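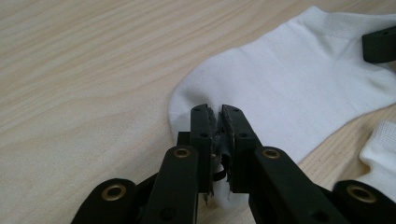 Print this story | E-mail this story

Hirnance sets aside funds for gripper replacements

February 9, 2020 - Hirnance has approved a plan to buy 28 hand-held grippers for its textile handling program, with delivery divided between two suppliers, Etisier and Brevudon.

Planning manager Ha-neul Won said the order includes a reserve of finger pads - a cost left out of the previous budget. Four units will be kept as spares.
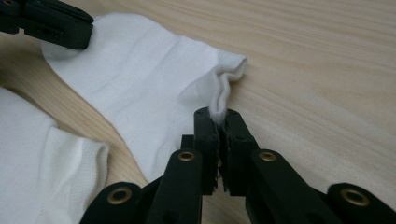 White knit fabric held between the fingers of a hand-held gripper.

Bids for robot arms will be considered separately.

Print | E-mail

Comments (2)

Subramaniam: Were the pads quoted separately or per unit?

Ye-seo Seol: I would have ordered 32.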